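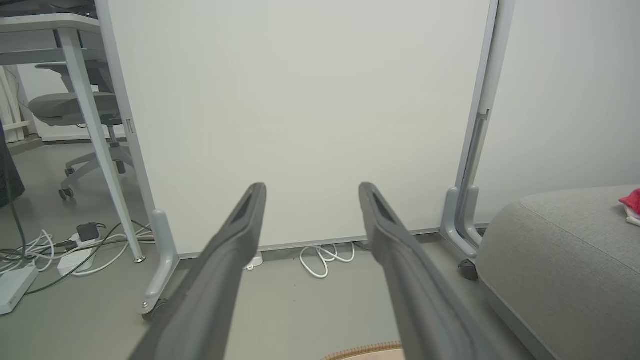 Tax-lien listings: what changes in February

The Samville listings page now separates tax-lien certificates from tax-deed properties. Until now both appeared under one heading, and several subscribers wrote in after bidding on a certificate in the belief that they were buying the house.

A certificate gives the holder the right to collect the unpaid tax plus interest. Title stays with the owner during the redemption period. A deed sale transfers title, subject to whatever liens survive under state law. The two now have separate search filters, and saved searches set to "Tax sale" will return deed properties only. To keep receiving certificates, open the saved search, tick the second box and save again.

Each deed record shows the parcel number, the opening bid, the deposit and the occupancy status as last reported by the county. Occupancy is blank on many rural parcels. A blank field means no report was filed, and the property should be treated as occupied until someone has checked.

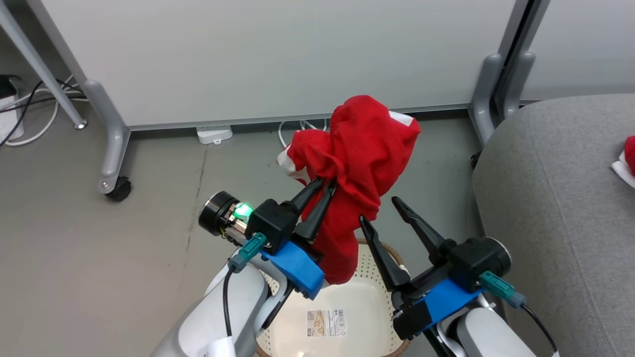 The opening bid is made up of back taxes, penalties and the cost of sale. It is unrelated to market value. A two-bedroom house in Drostside opened last round at $3475, with a $400 deposit and a $200 recording fee due from the winning bidder. The fee is not part of the bid and is now shown on its own line.

Deposits are payable by cashier's check or wire. Personal checks are returned. The balance is due within 7 days of the sale, and a bidder who misses that date loses the deposit.

Title reports ordered through Lorka cover recorded liens and open judgments. They do not cover unrecorded easements, code violations or unpaid water bills. Ask the city for those directly.

Corrections to a listing go to Vesna Shehu, with the parcel number in the subject line. Questions about saved searches go to Nikola Stojanović. The listings desk is closed on Saturday.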